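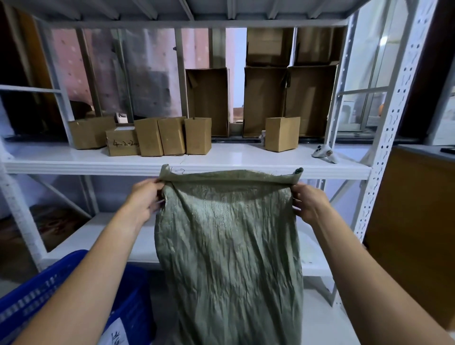 Nadhirah Tjoa
Stockroom coordinator, Dranow Parts Exchange

To: the stockroom list
Date: April 8, 2018
Subject: Re: Sacks or cartons for the Tilness order?

Going back to the question from Friday, quoted here so people don't have to dig for it:

> Are we still packing small parts for Tilness in cartons? The
> last lot went out in cartons and the driver said the pile
> was awkward to stack. Santoso have woven sacks at 59 cents
> each if we take 300. Also, does anyone know what the numbers
> on the shelves refer to now? My list is from December and it
> doesn't match.

Sacks, please, for anything that can take being squeezed. That means the rubber feet, the cable ties, the felt pads and the foam strip. Anything with a thread or a glass face stays in a carton.

The gray-green woven polypropylene ones are fine for this. They come folded flat and they hold their creases, so open the mouth with both hands and roll the rim over once before you start filling. A rolled rim stays open much better while you drop things in from shelf height. Unroll it again before tying, or the tie slips off.

Please don't fill past 15 kilos. The sack will take more than that but the person at the other end has to lift it.

On the shelf numbers: the markings written by hand on the front lips of the white shelving are the ones to go by. The December list was made before we moved the Vandora stock across and I should have withdrawn it then. I will send a new one when I have walked the whole stockroom, probably in two or three evenings. Until then, if the lip and the list disagree, trust the lip. Numbers written on the boxes themselves are a separate matter – some are ours and some came with the boxes from wherever they were before. Don't file by those.

Two smaller things. If you take a carton down to empty it into a sack, put the carton back on its own shelf with the flaps up, so the next person can see it has been opened. And write the part name on a tag and tie it to the neck of the sack. Marker directly on the weave rubs off in the van, and last time Tilness had to open every sack to find the felt pads.

The order reference is 1299. It goes on every tag, under the part name.

I have asked Santoso for the 300. If you would prefer the next size up for the foam strip, reply to the list before I confirm with them.

Nadhirah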